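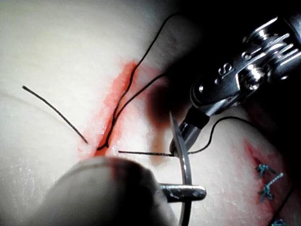

The Skulska Suture Pad is a synthetic skin pad for basic wound closure practice. It is made for nursing schools, veterinary programs, and anyone who needs to put in a lot of stitches before working under supervision. The top layer is pale on purpose. A black strand stays easy to follow next to a red cut, even where it doubles back on itself, and a student can check the spacing of the stitches without leaning in. Darker skin tones are sold under separate item numbers on the Lefèvre order form.

Each pad has a skin layer, a thin fat layer, and a muscle layer, with a mesh between the first two. The mesh keeps the needle from tearing through when the thread is pulled tight. Earlier pads (sold before April of last year) had no mesh and are no longer in stock. If you have some of these left, use them for shallow work only.

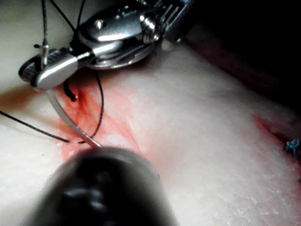
Pads come uncut. You can make your own cuts with a No. 10 or No. 11 blade, or ask for pre-cut pads when ordering. Pre-cut pads have one long straight cut and two short ones. Curved cuts are available on orders of 800 pads or more.

What is in the box
1 pad
1 plastic tray with non-slip feet
2 packs of black nylon thread, non-sterile
1 care card

Needle holder, forceps, and scissors are not included. The Dotville tool roll (item 492) has all three and fits inside the tray lid.

Getting more use out of a pad
Start at one end of a cut and work toward the other. Take the stitches out with the scissors flat to the surface, and pull the thread from the knot side. Stitches placed too close to the edge are the main cause of early wear. A cut can be reused until the edges begin to fray. After that, make a new one at least half an inch away.
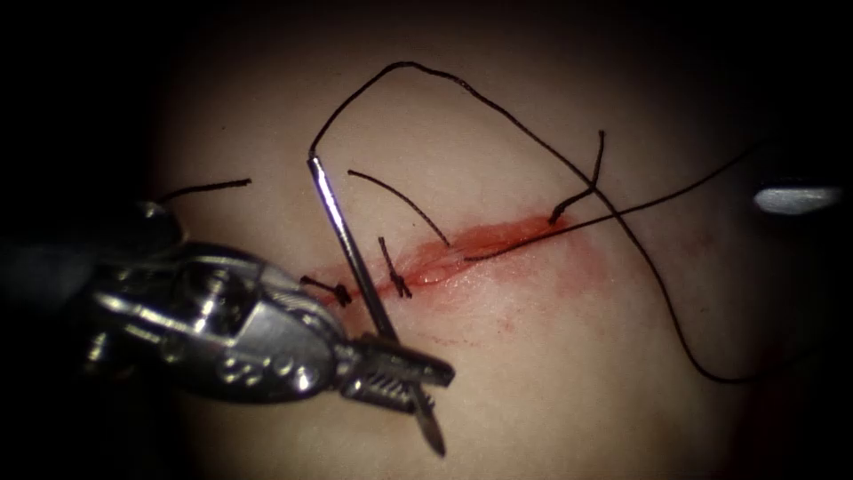 Cleaning and storage
Wipe with lukewarm water and mild dish soap. Let the pad dry flat, then dust lightly with cornstarch. Do not use alcohol, acetone, or bleach wipes. Store out of direct sunlight, and do not stack pads without the tray. Colored fluids will stain the surface over time. The stain does not affect how the pad takes a needle.

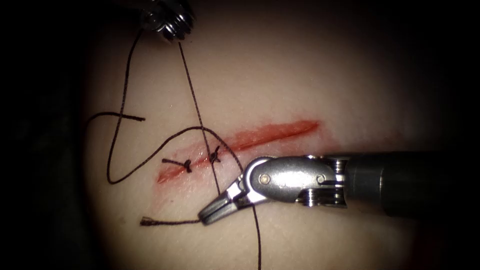

Long straight incision on a practice pad, with black suture thread.

Ordering
Single pad: item 3639
Classroom case: item 4000
Replacement tray: on request

Orders are shipped by Bitbridge. Schools can pay by purchase order. Unopened cases can be returned within 30 days, and opened pads cannot be returned unless there is a fault in the layers. For pre-cut pads, sample requests, and bulk prices, write to Corentin Lebrun at the sales desk and give the item number and the delivery address.

Page updated January 7, 2023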